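Ostton Home and Garden Forum > Indoor Growing > Rooting pothos in water, tubes or jars?

mapleporch
Posted 06/11/2024
I have 13 pothos cuttings to root and not much windowsill. Last time I used jam jars and they took up the whole kitchen. Has anyone used test tubes? The garden shop in Nenstead sells a Van Loon rack with tubes but it seems like a lot of money for a piece of wood.

dirtundernails
Tubes work fine for one cutting each. You have to top them up more often than a jar. Cut below a node and keep the leaves out of the water.

kettle_creek
I'd skip the tubes. There is so little water in them that it goes bad fast. I lost 4 cuttings in May that way. A jar on the same sill did fine with 5 stems in it.

dirtundernails
Were you changing the water or only topping it up? Mine get fresh water every 4 days and I haven't had rot.

kettle_creek
Topping up. Still, that's a chore I don't have with a jar.

fernhill
You don't need the rack. Any heavy cup will hold tubes upright if it isn't too wide. Glass is nicer but plastic is lighter and doesn't break in the sink.

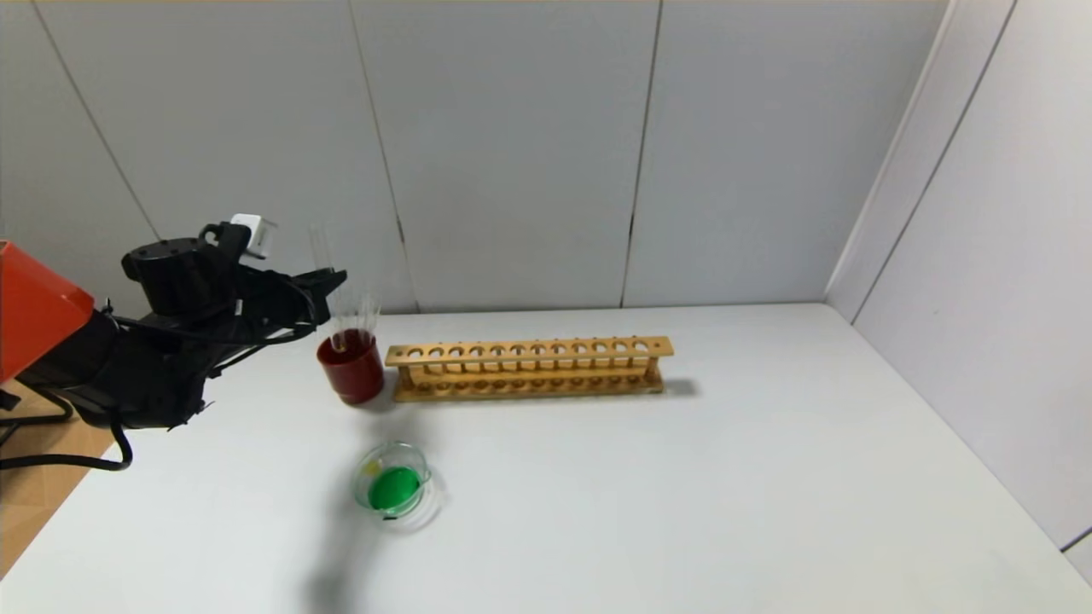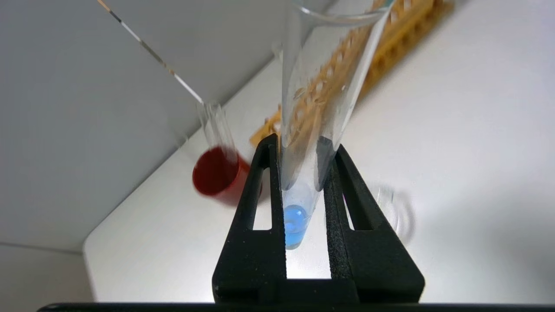 A tube and a red cup:

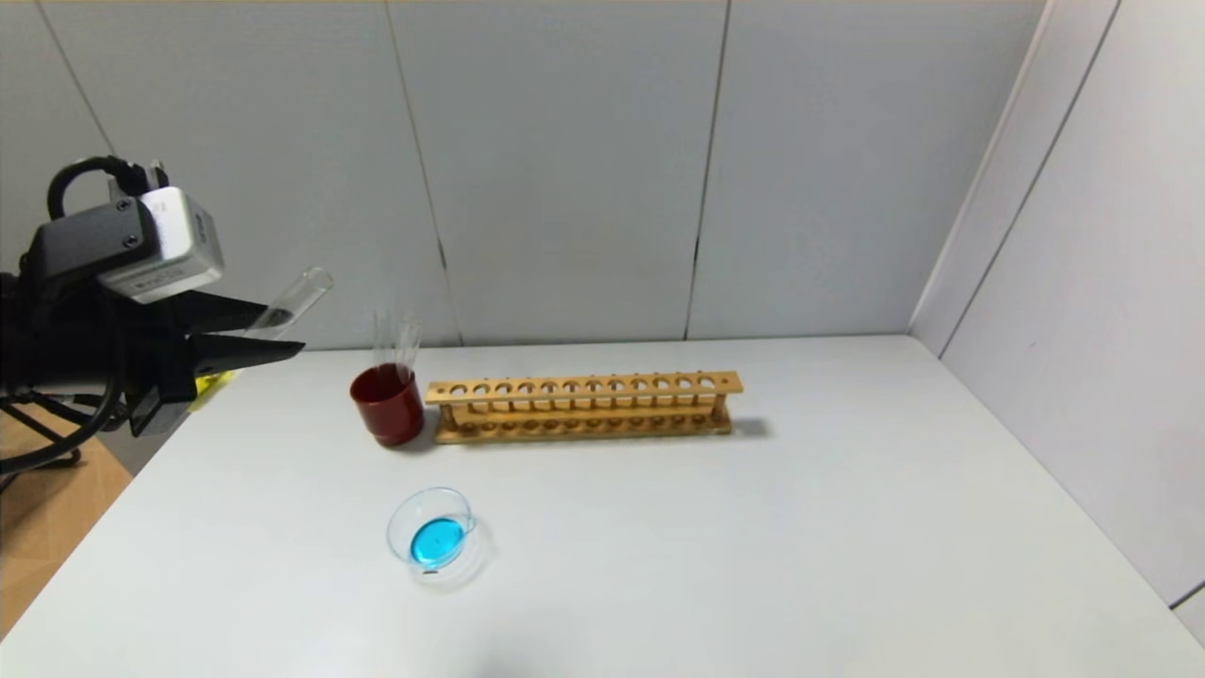 As for rot, I think light matters more than the amount of water. Direct sun turns the water green in a few days. Move them back from the window and rinse the roots when you change the water.

mapleporch
Thanks. Would tap water be all right? We're in Otholm and it's pretty hard.

dirtundernails
I'm on the same water and it's fine for pothos. I let it stand overnight out of habit.

kettle_creek
Tap is fine. Pot them up when the roots are a couple of inches long. I still say jars.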